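Rivadeneyra Smokehouse adds second pit, Sunday-style brisket plates

November 23, 2024

Rivadeneyra Smokehouse has put a second offset smoker into service behind its Casesum Street kitchen. The new pit holds 40 briskets and burns post oak, same as the old one.
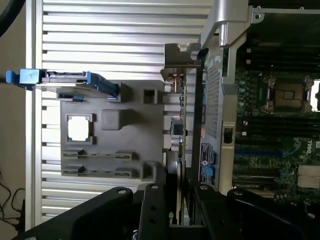
Owner Roxana Puma said the restaurant had been selling out by early afternoon since August. Brisket plates now come with two sides and pickled onions. Orders for whole briskets need 3 days' notice.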